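Phones, tablets and teenagers: tips for a calmer house

We had such a good response to the page on packed lunches that I've been itching to do this one. It's a household tips page like all the others, only the household job is keeping the internet from making anybody miserable! I've got two at secondary school and one who has just been given her first phone, and I've picked up plenty from other parents in Pisdale along the way.

Start with where the phones sleep

If you do one thing this week, move the chargers. Ours used to be by the beds, and every horrible message either of my boys ever got seemed to turn up after ten at night, when they were tired and on their own with it. Now there's a six-way extension lead on the kitchen dresser and everything goes on it at 9pm, mine included (that was the bit they enjoyed). Buy a cheap alarm clock for each bedroom before you begin, or you'll have the "but I need it to wake up" conversation every single night.

Label the cables with a bit of masking tape. It cuts the squabbling by half.

Keep a plain notebook

Joelle Mahasneh, whose daughter had a rotten time in a group chat two years ago, put me on to this and I think it's brilliant. Keep an ordinary lined notebook in a drawer. If something nasty arrives, write down the date, the time, the app and the name on the account, and take a screenshot before anyone blocks or deletes. Joelle had 17 entries by the time she went to see the head of year, and the meeting was over in ten minutes with a proper plan on paper.

Save screenshots somewhere that isn't the phone. Email them to yourself with the word "school" in the subject line so they all come up together when you search.

Don't take the phone away

I know, I know, it's the first thing you want to do. But if telling you means losing the phone, they'll stop telling you. Say out loud, on a quiet day when nothing is wrong, that they will never lose it for coming to you. Then say it again in January when they've all got new gadgets and forgotten.

Passwords round the table

Great rainy afternoon job, this. Get everyone together with a pot of tea and change the lot. Three or four unrelated words strung together work well and are much easier to remember than a jumble. Turn on two-step sign-in wherever it's offered, and check which other devices are logged in to each account. My eldest found his still open on a friend's old tablet!

While you're there, go through the followers list. Wissam Awad did this with his son, who had 600 of them and could put a face to 230. They pruned it together over a couple of evenings, and Wissam says they talked more in that time than they had all term.

Talk sideways

Nobody of fourteen wants to be sat down and looked at. Talk while you're both doing something dull with your hands, like peeling carrots, washing the car or sorting clothes. I get far more out of mine over the pairing of socks than I ever have over dinner. Keep your own face steady, whatever you hear, and ask "what would you like to happen?" before you offer to ring anyone.

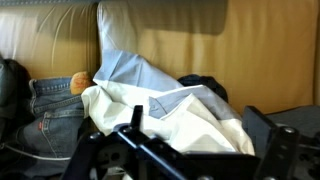 Jeans on the couch, in a pile of clothes.

If it's your child who sent it

It happens, and in nice families too. Hear the whole story first. Then help them take the post down, keep a copy for the school, and write a short apology by hand with no "but" in it. Mireille Abou Jaoude suggests they leave it overnight and read it aloud to you in the morning before it goes. I tried it and the second version was so much better.

Stick these on the fridge

Don't reply while you're cross.
Screenshot, then block.
Tell one grown-up the same day.
If there's a threat, ring the police.
Ask before you post a picture of somebody else.

Fares Masri wrote in to say his family added "no phones on the stairs", which has nothing to do with bullying but has saved a few ankles. Do send me yours, I'd love to add some more. Next time, getting candle wax out of a tablecloth.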